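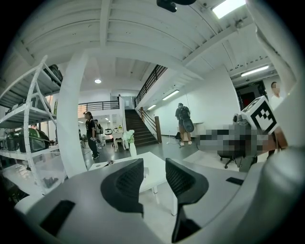 Subject: Re: [handheld-demos] how many demos before you train anything?

Hi all,

Somebody on the Prendach side wrote:

> We have 80 demos of the cup task and the policy still reaches
> short about a third of the time. Before we spend another week
> collecting, is it worth training on what we have, or is 80 just
> too few to learn anything from? Also, do you throw out the
> takes where the operator hesitates?

Train now! Please! We held off until we had what we thought was a respectable pile and I wish we hadn't. Our first run at Kinsella used 70 demos and it was terrible, but it was terrible in a way that told us what to go collect. The fingers kept closing early on anything near the table edge, and when we went back through the set, nearly every take had the object sitting in the middle. One afternoon of edge placements helped more than the two weeks before it.

We're at 1,216 episodes now, all with the hand-held grippers, in the big room by the stairs. I love collecting in there. People walk through, the light changes, somebody moves a chair, and all of it goes into the data. We used to stop and wait for the room to clear and we've quit doing that completely. The only things we still fuss over are the marker cubes (keep them clean, check the corners for lifting before each block) and the ceiling lights, which can put glare on a marker if you tilt the gripper back too far. If your tracking drops out in the same part of every take, look at that first.

On hesitation: we keep it if the person recovers and finishes. We toss it if they stop to talk or set the gripper down. Our rule of thumb is that a pause longer than two seconds gets a flag and a second person decides. I'd be curious whether the Desley folks still trim pauses automatically, I remember the script being a bit eager and eating the slow approaches too.

Reaching short sounds to me like calibration more than quantity, though. Do you redo the finger width calibration when you swap pads? We didn't for a while, and the recorded opening drifted enough to matter. Replay 20 episodes on the arm with no policy in the loop and see if those come up short as well. If they do, more demos won't fix it.

Our sorting and flagging scripts are in the Rometon repo under tools, help yourselves. The readme is from April and the bit about time sync is out of date, use the flag marked "new" and ignore the rest.

Would love to see your first rollouts, bad ones included!

Kinsella data collection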